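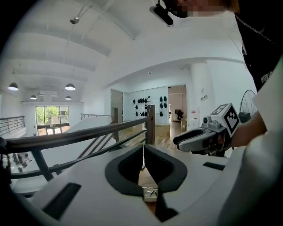
Florkel Eye Care Programme: interim report to the Pitton Fund

1. Purpose of this report

This report covers the second period of the grant made by the Pitton Fund to the Florkel Eye Care Programme. It should be read with the first interim report, which described the setting up of the service and the agreement with the district health office. Matters already settled in that report are not repeated unless the position has changed.

The aim of the grant remains as stated in the original application: to provide eye tests and affordable glasses to adults in the Fenik area who have not been tested in the past five years, and to refer those with signs of eye disease to the hospital service without delay.

2. Summary of progress

During the period 174 adults attended for a full eye test. Of these, 160 were prescribed glasses, whether for reading, for distance or for both. Referrals to the hospital eye department were made in 35 cases, and a number of people fall into both groups. The most frequent reason for referral was suspected cataract, followed by raised eye pressure.

Attendance was lowest at the start of the period, when the road between Fenik and the upper villages was under repair and the bus was diverted. It recovered once the normal timetable resumed in April. The pattern of bookings suggests that most of those who missed an early appointment came to a later one, although the records do not allow this to be stated with certainty for every person.

3. Testing sessions

Sessions continue to be held in the Fenik parish rooms, with the first appointment at 9.30 am and the last at 3 pm. The late start was introduced at the request of older residents, who cannot use their travel passes earlier in the morning. It has shortened the working day and the optometrist has asked that the matter be looked at again before the winter.

A separate session for farm and packing workers was held in the evening. It was well attended, and several of those who came had been driving with glasses prescribed many years ago. The programme intends to repeat it in July, subject to the availability of the rooms, and would like to make it a regular part of the timetable.

The field of vision screener was out of use for part of the period while a replacement part was awaited. Patients who needed this test were given a second appointment. Two did not return and have been written to.

4. Supply of glasses

Lenses and frames are supplied by Szewczyk under the contract described in the first report. The standard of work has been good. Delivery times have been less satisfactory. The contract allows ten working days from order to delivery, and orders for bifocals in particular have gone beyond this. A meeting was held with the supplier, which has agreed to send a weekly list of outstanding orders and to give priority to any patient waiting for a first pair.

The range of frames has been widened after comments from patients, who found the original choice narrow, especially in larger sizes. The cost per pair has not changed. Every pair is issued with a case, a cloth and a printed card on care and cleaning. The card has been reset in larger type – an obvious point, and one that should have been caught before the first printing.

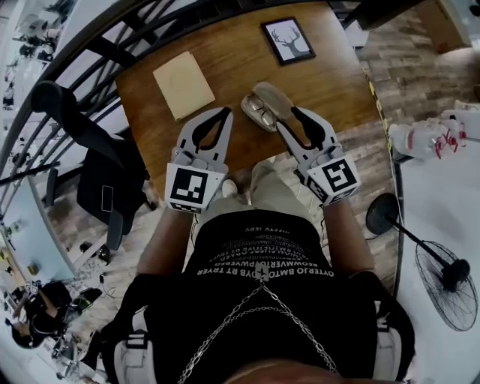
Glasses in their case on a wooden table.

Adjustments and minor repairs are offered without charge at every session. Demand for this has been greater than expected. Many people bring in glasses obtained elsewhere, with loose hinges or missing nose pads, and staff have seen no reason to turn them away. The cost in materials is small, but the time is not, and a half-hour has now been set aside at the end of each session for the purpose.

5. Publicity and access

A print run of 1,000 leaflets was distributed through surgeries, pharmacies and the two primary schools. Patients are asked on arrival how they heard about the service. Word of mouth is still the most common answer, with the pharmacies second. Few mention the schools, and the remaining leaflets will be redirected to the library van and the post office at Fenik.

The leaflet is available in three languages. An interpreter was booked for the evening session and for one daytime session. The programme has found that letters confirming appointments are often not understood by those who most need them, and a telephone reminder is now made the day before.

6. Staffing

Loubna Berrada continues as programme manager. The dispensing assistant appointed in the first period has completed her probation and is working towards a recognised qualification, the fees for which are met from the training line of the budget. The post of driver remains unfilled. Lifts for housebound patients have been arranged through the local taxi firm in the meantime, at a higher cost for each journey but a lower cost overall, as no vehicle has been leased.

7. Finance

Spending is within budget in total. There is an underspend on transport, for the reason given above, and a modest overspend on lenses caused by the high proportion of bifocal prescriptions. A full statement is attached as Annex A. The programme asks the Fund to note the position at this stage and does not seek any addition to the grant.
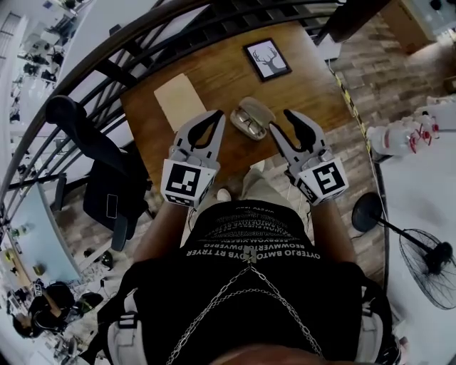

Will the underspend on transport be returned to the Fund?
The programme proposes to keep it in the transport line until the end of the grant, as winter journeys cost more, and to return whatever is then unspent.

8. Work planned for the next period

The main task will be to follow up those referred to the hospital. Waiting times there are long and the programme is not always told the outcome. The district health office has agreed in principle to share appointment dates where the patient consents, and a form for this purpose is in draft.

Sessions will also be offered in the upper villages. The school hall has been viewed and is long enough for the distance chart, although the lighting will need blinds or a change of position. Terms of hire are still under discussion.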